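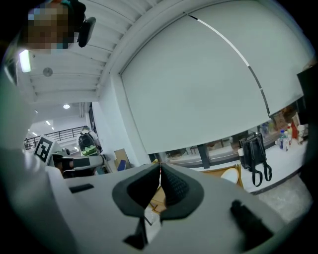 Chapter 3
Learning a Song by Ear

Most of the songs in this book were passed along for years before anyone wrote them down. A singer heard a tune at a dance or in a kitchen, went home with most of it, and filled in the rest. This chapter covers how that is done and how you can do it yourself with a guitar, a banjo, or only your voice.

You do not need to read music for this chapter. You do need to be able to change between G, C, and D without stopping, as covered in Chapter 2. If those changes are still slow, go back and spend another week on them.

Key terms: melody, verse form, refrain, drone, variant, turnaround

3.1 Listening before playing

Put the instrument down. Play the recording of "The Gustent Ferry" all the way through, then play it again and hum along wherever you can. Olga Toledo, who taught the song to beginners' classes for many years, did not let her students touch a string until they could hum the whole verse. Some of them complained. Her reply was that fingers are quick to learn mistakes.

On the third listening, pay attention to where the singer breathes. In this song the breaths come at the end of the second and fourth lines. These are also the places where the chord returns to G, so once you can hear the breath you will usually find the chord.

3.2 Finding the home note

The home note is the one the tune seems to rest on. Sing the last word of the verse and hold it. Then move up the third string one fret at a time until you match the note you are holding. Write down the fret.

Not every tune ends at home. "Sinaga Morning," in section 3.5, ends each verse on the fifth note of the scale and only comes home in the final refrain.

3.3 Variants

Two singers rarely give the same version of a song. Tadhg Ó Néill sings "The Gustent Ferry" with 3 verses and a slow refrain. Jiahui Meng leaves the refrain out and adds a verse about the ferryman's daughter. Both versions are on the recording, and the words to both are printed on page 56. Learn one of them completely before you start on the other.

Before you go on

Hum the first verse from memory on a day when you have not heard the recording. Mark the lines you lose. Those are the lines to listen for in the exercise on page 62.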